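Brilstead kitchen timer plug – set-up guide, part 3
Written by Yakubu Obi

3 shares · 2 comments

Setting the daily switch-off

Before you begin, the plug must already be charged and paired with the base, as explained in part 2. If the small light is still red, please go back and finish that part first.

1. Put the timer plug in the wall socket. Push it fully in. The socket should be switched off while you do this.

2. Switch on the socket. The light becomes white and after a short moment green.

3. Hold the MODE button until the display shows 00. Release it.

4. Press PLUS to choose the number of minutes. The highest value is 200. If you go past it, the display returns to 00 and you must start the counting again.

5. Press MODE one time to save. The display blinks twice.

6. Connect your appliance to the front of the plug. Turn it on only now.

Note: The factory value is 50 minutes. For most small appliances this is too long, and I advise to change it on the first day.

Note: In units sold before July the MODE button is marked with a letter M. It works in the same way.

CAUTION: Do not connect two appliances with a multi-way adapter. The plug measures the load of one appliance and cannot protect two.

CAUTION: Do not cover the plug with a cloth or push furniture against it. It needs free air on both sides.

Error numbers

47 – the base is too far away. Move it nearer and press MODE.
118 – the load is too high. Unplug the appliance, wait until the number disappears, then try with a smaller one.

If another number appears, write it down before you switch off – the plug does not keep it in memory.

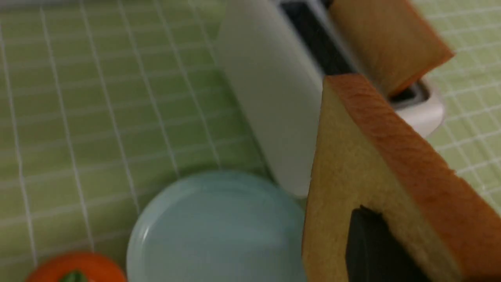 Will the timer keep my minutes after a power cut?

The saved minutes stay in the plug, but the countdown starts again from the beginning when the power returns. If you are not at home, the appliance can therefore be on for longer than you wanted.

Cleaning

7. Switch off the socket and take the plug out.

8. Wipe it with a dry cloth. Do not use spray.

Part 4 explains how to add a second plug to the same base.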